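Seat Trim Shop (automotive)

A seat trim shop, also called a trim bay or upholstery shop, is the part of a car dealership or independent garage where seats, headliners, door panels and carpets are repaired or replaced. Trim work is usually kept apart from mechanical and body repair, as grease and sanding dust can ruin cloth and leather. In smaller dealerships the work is sent to an outside trimmer who visits on set days.

History

Early car seats were made much like household furniture, with horsehair or cotton padding over coil springs, and repairs were done by furniture upholsterers or carriage trimmers. As closed cars became common, larger dealers began to hire trimmers of their own. Molded foam replaced loose padding in most cars during the second half of the twentieth century, and covers came to be sewn in factories and fastened to the foam with wire rings, clips or plastic channels. A damaged cover could then be ordered as a part and fitted in the shop, without being cut and sewn by hand.

The spread of side airbags, seat heaters and occupant sensors changed the job again. A trimmer now has to disconnect and test electrical parts before removing a seat, and in many dealerships the removal itself is left to a technician.

Materials

Woven cloth, knitted cloth, vinyl, leather and synthetic suede are all used on car seats. Flat woven cloth wears well but frays at a cut edge, so panels are overlocked or backed with a thin layer of foam. Knitted cloth stretches more easily over curved bolsters. Twill and ribbed weaves in dark gray are common on the center panels of seats, where they hide soil better than pale colors do.

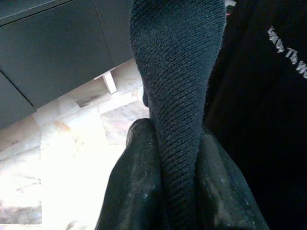 Dark gray fabric with a fine diagonal weave.

Color matching is a regular difficulty. Cloth on a car that has been driven for several years is often lighter than new cloth from the same supplier, and a single new panel may stand out. Some shops replace the matching panel on the other front seat at the same time, or take cloth from a hidden part of the rear bench.

Organization

A dealership trim shop normally reports to the service manager. Work arrives from three sources: customers who pay for a repair, warranty claims, and the used car department, which orders trim repairs before a vehicle goes on the lot. Used car work tends to be the steadiest of these, while warranty work depends heavily on the model being sold.

Pay may be hourly or by the job. Published labor times exist for fitting a complete cover but seldom for small repairs such as a burn or a split seam - these are quoted by the trimmer after looking at the seat.

The Grendanberg shop

One shop described in trade writing is at the Sugiyama dealership in Grendanberg, which opened its trim bay in 2000 with 2 employees. Its first head trimmer, Reiko Hamada, had worked for the seat maker Sevico. She introduced a job card that recorded the cloth code, thread size and ring spacing of each seat, so that a later repair could be matched. The shop kept 73 cloth samples on file by the end of its first year.

The bay was later moved to a separate building in Skuranton, where it took in work from 16 other dealers in the region. Hamada remained in charge of it and ran a short course there for apprentices each January.

See also

Auto detailing
Car seat
Headliner
Service department
Upholstery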